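Workshop notebook, burn bay, June

Carrying on from the last entry. The ceiling void rig is rebuilt and the second burn is done. Notes below so I don't have to work it all out again when the Fandoto people want the write-up.

Purpose is the same as before: how fast a fire moves from one unit to the next through a shared roof space when the units are in one row under one roof. The rig is one-third scale, two units side by side, party wall stopping at ceiling height in the first burn and carried up to the deck in the second. Everything else was kept the same as far as we could manage.

Setup

Fuel load was bolts of cotton and polyester mix stacked flat on open shelving, same weight as last time. We bought the fabric from Wihongi again so the weave would match. The new batch came wrapped in plastic and I had it all taken off before conditioning. If we ever want to test with the wrap on, that should be a separate burn.

Bolts sat in the conditioning room overnight. Moisture was a little higher than for burn one, still inside what the procedure allows.

The party wall extension is two layers of gypsum board on light steel studs, screwed not nailed, joints taped. The top edge is sealed to the deck with the Tekiditz gray sealant. It took longer to skin over than the tube says. Left it until after lunch.

Thermocouples: 6 in the void on the fire side, 6 on the far side, two at the shutter. Number nine was reading low on the ice check so I swapped it. The old one is in the drawer with a tag on it. Please don't put it back in the box with the good ones.

The burn

Lit at 10:40 with the small gas burner under the lowest shelf, burner off once the second shelf had caught. Flames reached the ceiling tiles on the fire side sooner than I expected. First tile dropped early and after that the void filled with smoke very fast, as in burn one.

Peak in the void on the fire side was 1,652 F, at thermocouple four, which sits over the middle of the shelving. In burn one the peak was over the wall. I think that is just the heat having nowhere to go this time, but one burn is not enough to say so.

Far side stayed cool for most of the test. There was a slow rise near the end at the back corner, and when we opened it up afterward the sealant had pulled away from the deck there along a short gap. Black staining on both faces. The board itself had held. So the wall worked and the joint at the top was the weak point. I'd like to try a mineral wool packing behind the sealant before we blame the product.

Shutter: the roll-down on the fire side bowed inward and jammed in the guides. We had it closed the whole time so this didn't affect the run, but it took two of us with the saw to get it open. Worth a line in the report for whoever has to cut into one of these for real. Cutting low and on the hinge side of the slat was no quicker than cutting straight down the middle. The blade was finished by the end.

Roof deck sagged between the second and third joists. It did not come down. I've marked the low point in chalk and left it for measuring.

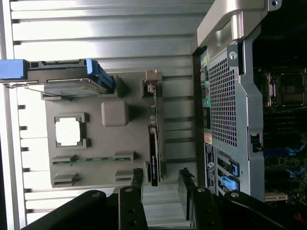

Water use on the knockdown was more than I'd planned for. The tank holds 3,000 gallons and it was well below half when we stopped, most of that going on the bolts. Tightly rolled fabric keeps burning inside long after the outside looks out. We pulled the bolts apart with the rakes and two of them lit up again on the concrete. Next time the rakes should be out and ready before we light, and the skip should be closer to the door.

The extraction fan tripped once near the end and came back on its own. Electrician has been asked to look.

Data from all channels is copied to the Moven folder, raw and smoothed. Use the raw for anything with a time on it. The smoothing shifts the first minute.

To do

- Measure deck sag and take the joist out
- Cut a sample of the sealant joint from the back corner, bag and label
- Order saw blades
- Weigh what's left of the bolts once they've dried
- Patch the floor by the drain
- Price mineral wool for burn three

Burn three can't go ahead until the deck is replaced, and the lumber hasn't been ordered yet.

2 comments | 6 shares

Recent entries
Void rig, burn one: wall to ceiling height only
Thermocouple checks and ice bath notes
Conditioning room: humidity log
Shutter guides, cold pull test

Contact the workshop | Copyright Fandoto Fire Test Workshop | Back to top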